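4. Field Demonstration at the Birkemero Open Day

4.1 Setting and purpose

The laboratory trials in Section 3 were run by people who had worked with the arm for months. To see how the system held up outside that group, we ran it in public at the Birkemero open day on Thu 10 July. The site is a repair and refurbishing center for office furniture and small equipment, and it opens its main hall to visitors once a year. The center recorded 1140 visitors over the day. Most of them were local families and people from nearby firms, and few had any background in robotics.

We had two aims. The first was to collect operating data under conditions we did not control, such as changing daylight, noise, and people asking questions while the arm was moving. The second was to find out which parts of the work visitors could follow without help. The second aim came out of a smaller visit in March, when a group from Baumgartner watched the arm for a full session and left with a wrong idea of what it was doing.

4.2 Setup

The arm was the same unit used in the laboratory, with the two controllers compared earlier, Tulel and Stara. Tulel plans each approach from the wrist camera view alone. Stara adds a short contact check before the fingers close. Both ran at reduced speed, and a staff member stood at the stop button whenever the arm was powered. The wrist camera view was shown to visitors on a large monitor beside the work area (Figure 4).

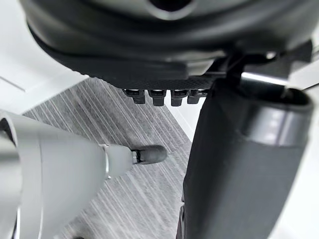 Figure 4. Wrist camera view during the demonstration, with one rubber-tipped gripper finger near a row of four black tabs.

Each session lasted 40 minutes and was followed by a break in which the fingertips were wiped and the camera calibration was repeated. Sessions alternated between the two controllers. We did not tell visitors which one was running – the name was hidden on the operator screen – so that their comments would not be shaped by what we had said about either of them.

Visitors stood behind a rope line. They could ask for a motion to be repeated, and the operator agreed whenever the arm was in a safe position to do so. Repeated motions were marked in the log and left out of the timing results.

4.3 Observations

Across the day the system logged 2457 separate approach motions. Stara took longer per approach than Tulel, as it had in the laboratory, and the gap between the two was close to what we report in Section 3. Late in the afternoon, low sun came through the hall doors and both controllers began to pause more often before moving. The operator lowered the blinds and the pauses became less frequent. We did not measure light levels at the site, so we can only note that the two things happened together.

There were 3 manual stops. Two were made when a child leaned over the rope, and one when the operator thought a cable was about to catch on the arm. None of them was caused by a controller fault. After the second stop we moved the rope back, and it stayed there until closing.

Visitors' comments were written down by a staff member who took no part in running the arm. Many people watched the monitor more than the arm itself, and several asked why the arm stopped just before contact. With Stara the stop is part of the contact check, but a number of visitors took it as a sign that something had gone wrong. The same remark was made about Tulel, although less often. A short text on the monitor saying what the arm is waiting for would probably have answered most of these questions, and we have added one to the current version of the display.

4.4 Limits of the demonstration

The open day was not a controlled test. Sessions differed in crowd size and lighting, and the order of the controllers was fixed in advance and not randomized. The comments also come only from visitors who chose to speak to staff. For these reasons we use the data here to check the laboratory timing results and do not pool the two sets in Section 5.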